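홈 > 살림 기록 > 부엌 > 비닐봉투
검색어를 입력하세요 검색

반투명 비닐봉투를 다시 쓰기 시작한 이야기

2026-10-10

장바구니를 천으로 바꾼 지 꽤 됐는데 집에 비닐봉투는 여전히 많다. 배달로 오는 것도 있고, 급하게 나갔다가 가게에서 받아 오는 것도 있다. 한동안은 싱크대 아래 칸에 뭉쳐서 밀어 넣었다. 문을 열 때마다 몇 장씩 흘러나왔고, 그걸 다시 밀어 넣고 문을 닫는 식으로 지냈다. 지난 1월에 그 칸을 한 번 비웠는데, 그 뒤로 봉투 쓰는 방법이 조금 바뀌어서 적어 둔다.

비우면서 종류별로 나눠 보니 생각보다 단순했다. 검은 봉투, 색이 있는 봉투, 그리고 희고 반투명한 봉투. 검은 봉투는 남겨 둘 이유가 별로 없었다. 안에 뭘 넣었는지 안 보여서 다시 열어 봐야 하고, 열어 보면 대개 잊고 있던 물건이 나왔다. 색이 있는 봉투는 두꺼운 것만 남겼다. 반투명한 것은 크기가 큰 것 위주로 남겼다.

반투명한 봉투의 장점은 속이 어느 정도 비친다는 것이다. 글씨를 읽을 정도는 안 되지만 색은 보인다. 누런 것이 들었는지 흰 것이 들었는지, 둥근 것인지 납작한 것인지 정도는 알 수 있다. 우리 집처럼 물건이 많지 않은 집에서는 그 정도면 충분하다. 라벨을 붙이는 방법도 해 봤는데 한 달을 못 갔다. 내용물은 바뀌고 라벨은 안 바뀐다.

봉투를 고르는 기준

큰 봉투라고 다 좋은 것은 아니다. 얇은 것은 잘 비치지만 모서리가 있는 물건을 넣으면 금방 늘어난다. 두꺼운 것은 튼튼한 대신 뻣뻣해서 묶기가 불편하다. 나는 손으로 쥐었을 때 소리가 크게 나지 않는 것을 고른다. 바스락거리는 소리가 큰 봉투는 한밤중에 부엌에서 뭘 꺼낼 때 식구를 다 깨운다.

동네의 Grudley 마트에서 주는 봉투가 제일 무난하다. 손잡이 부분이 길어서 묶고 나서도 들 수 있다. Pallton에서 산 롤 봉투도 써 봤는데 한 롤에 200장이라 아직도 남아 있다. 싸기는 한데 입구가 잘 안 벌어진다. 손끝에 물을 조금 묻히면 벌어지지만 마른 식재료를 담을 때는 그러기가 싫어서, 지금은 주로 쓰레기통에 씌우는 용도로 쓴다.

구멍 난 봉투를 가려내는 방법은 간단하다. 입구를 모아 쥐고 공기를 넣은 다음 살짝 눌러 본다. 바람이 새는 곳이 있으면 마른 물건용으로 돌리고, 괜찮으면 냉장고용으로 둔다. 여러 장을 한꺼번에 하면 지루하니까 장을 보고 와서 한두 장씩 확인하는 것이 낫다.

얇은 비닐은 식탁에 올려놓으면 제멋대로 부풀고 주름이 잡힌다. 담을 때는 그 모양에 신경 쓰지 않고 입구부터 찾는다.
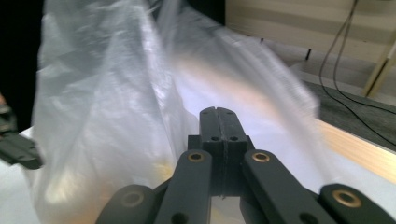
장 본 것을 옮겨 담는 순서

예전에는 장을 봐 오면 봉투째 냉장고에 넣었다. 편하기는 한데 며칠 지나면 뭐가 어디 있는지 모르게 된다. 지금은 식탁을 닦고, 그 위에 전부 꺼낸 다음 다시 담는다. 시간은 17분 걸린다. 한 번 재 본 것이고 매번 같지는 않겠지만, 더 걸린다고 느낀 적은 없다.

먼저 무거운 것을 한쪽으로 모은다. 통이나 병에 든 것이다. 이런 것은 바닥이 평평해서 봉투 안에서 중심을 잡아 준다. 그다음 가볍고 눌려도 되는 것을 옆에 채운다. 빵이나 잎채소처럼 눌리면 안 되는 것은 따로 담는다. 이 순서를 거꾸로 하면 들어 올릴 때 봉투가 한쪽으로 기운다.

냉장고에 들어갈 것과 선반에 올라갈 것은 섞지 않는다. 당연한 말 같지만 나는 꽤 오래 섞어 담았다. 계산대에서 담아 온 그대로 두면 그렇게 된다. 두부 옆에 건전지가 있고 그 밑에 양말이 있는 식이다. 한 봉투에는 한 곳으로 갈 물건만 담는다고 정하고 나니 부엌과 방을 오가는 횟수가 줄었다.

묶는 것은 마지막에 한다. 손잡이를 한 번만 교차해서 느슨하게 당긴다. 두 번 묶으면 풀 때 손톱으로 뜯게 되고, 그러다 보면 봉투가 찢어진다. 봉투를 다시 쓰려면 이게 제일 중요하다. 고무줄이나 집게도 써 봤지만 고무줄은 잃어버리고 집게는 다른 데 쓰게 된다.

비치는 정도에 대해서

Mutua Nyanda가 우리 집에 왔을 때 왜 바구니를 안 쓰냐고 물은 적이 있다. Mutua는 Mwakyusa에서 나온 수납 바구니를 선반 전체에 맞춰 넣고 사는 사람이다. 보기에는 그쪽이 훨씬 좋다. 나도 7개를 사서 써 봤다. 문제는 우리 집 선반 깊이가 칸마다 다르다는 것이다. 맨 위 칸은 바구니가 앞으로 튀어나오고, 아래 칸은 뒤에 빈 공간이 남는다. 봉투는 그냥 밀면 들어간다.

바구니는 지금 4개만 쓰고 나머지는 동생에게 줬다. 남은 것에는 감자, 양파, 수건, 공구가 들어 있다. 무겁거나 통풍이 필요한 것은 바구니가 맞다.

비닐은 물건에 붙어 있는 부분이 가장 잘 보이고, 떨어져 있는 부분은 뿌옇다. 그래서 자주 찾는 물건은 바깥쪽으로 붙여 넣는다. 통에 든 것은 뚜껑이 옆을 보게 눕히면 둥근 모양이 비쳐서 찾기 쉽다. 노란색이나 주황색 계열은 겹쳐 있어도 색이 번져 보이니까 안쪽에 넣어도 괜찮다. 흰 물건끼리 모아 두면 구별이 잘 안 된다. 밀가루와 설탕과 소금을 한 봉투에 넣었다가 결국 다 꺼낸 적이 있다.

흰 식탁에서 작업하면 이런 차이가 더 잘 보인다. 전에 쓰던 식탁은 색이 짙었는데, 그때는 봉투 아래쪽에 식탁 색이 비쳐서 안에 든 것이 전부 어두워 보였다. 식탁을 바꾼 이유는 다리가 흔들려서였으니 봉투와는 관계가 없다. 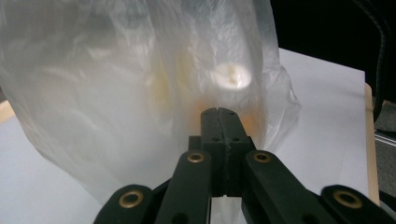
봉투를 들어 올릴 때는 입구만 잡지 말고 아래를 한 번 받쳐 주는 편이 좋다. 얇은 봉투는 손잡이보다 바닥 모서리가 먼저 터진다. 나는 한 번 현관에서 간장병을 떨어뜨린 뒤로 습관이 됐다. 병은 안 깨졌는데 타일이 깨졌다. 타일은 아직 못 갈았다.

다 쓴 봉투 보관

내용물을 다 꺼낸 봉투는 뒤집어서 턴다. 가루나 채소 부스러기가 남아 있으면 젖은 행주로 닦고, 건조대에 집게로 걸어 둔다. 고기나 생선이 닿은 봉투는 다시 쓰지 않고 버린다. 씻어서 쓰는 사람도 있는데 나는 냄새가 신경 쓰여서 안 한다.

마른 봉투는 길게 접어서 세워 둔다. 처음에는 인터넷에서 본 대로 삼각형으로 접었다. 접어 놓으면 작고 보기 좋지만 펼 때 시간이 걸리고, 접힌 자국 때문에 비닐이 하얗게 일어난다. 요즘은 세로로 두 번 접고 가로로 한 번 접는다. 그걸 Datero 휴지 상자 빈 것에 넣는다. 상자가 꽉 차면 그 이상은 모으지 않는다. 넘치는 것은 재활용으로 낸다.

상자를 하나로 정해 둔 것이 효과가 컸다. 전에는 봉투가 생기는 대로 모았고, 칸이 넘쳐야 정리를 했다. 지금은 새 봉투가 들어오면 오래된 것부터 꺼내 쓴다. 상자 앞쪽에서 빼고 뒤쪽에 넣는다.

아직 해결이 안 된 것은 아주 작은 봉투들이다. 과일 한두 알 담는 얇은 속비닐 같은 것. 접기도 애매하고 상자에 넣으면 바닥에 깔려서 안 보인다. 일단 서랍 구석에 모으고 있는데 벌써 서랍이 잘 안 닫힌다. 다음에 장 보러 갈 때는 속비닐 대신 쓸 망주머니를 두어 장 챙겨 가 볼 생각이다.

문의는 방명록에 남겨 주세요
이 블로그의 글과 사진을 허락 없이 옮기지 마세요
맨 위로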